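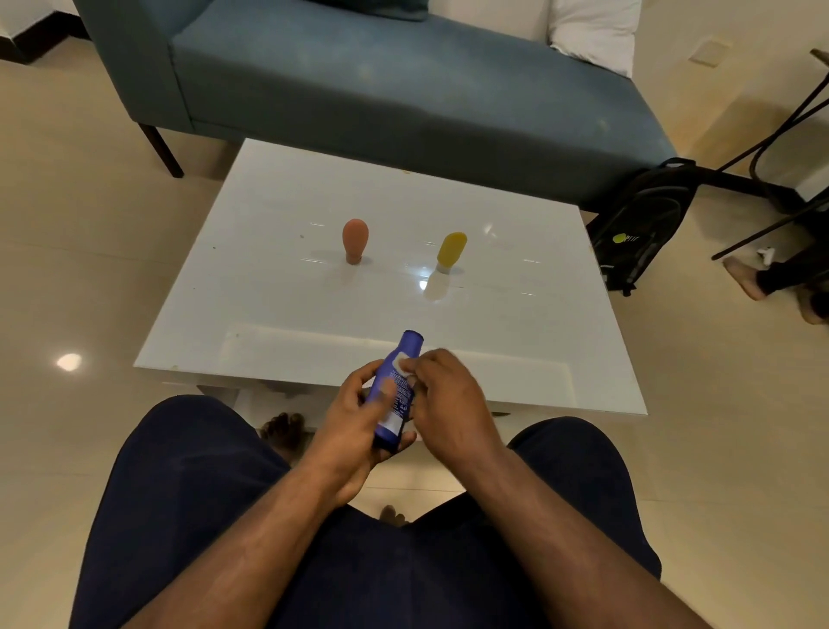

4.2 Do people read the back label?

Earlier work on household products tends to assume that a person who picks up a bottle and turns it over is reading it. We doubt this. In our home sessions, 36 participants handled small squeeze bottles while seated at their own coffee tables, and we logged 844 separate pick-ups. A hand went to the label area in 254 of them. Saxena codes such contact as "information seeking," a step that seems to us too generous. Fingers rest on labels, pick at them, and slide past them on the way to the cap. Figure 3 shows a blue bottle held at a slant in both hands, with the fingers of one hand near its upper part. The small print on the back is turned up, but the posture alone does not tell us whether anyone is reading it.

Figure 3. Two-handed hold on a blue bottle, with an orange and a yellow bottle standing cap down on the table.

When we asked afterward what the label said, 17 participants could name one item from it. Štěpánek reports better recall, though his participants knew they would be tested.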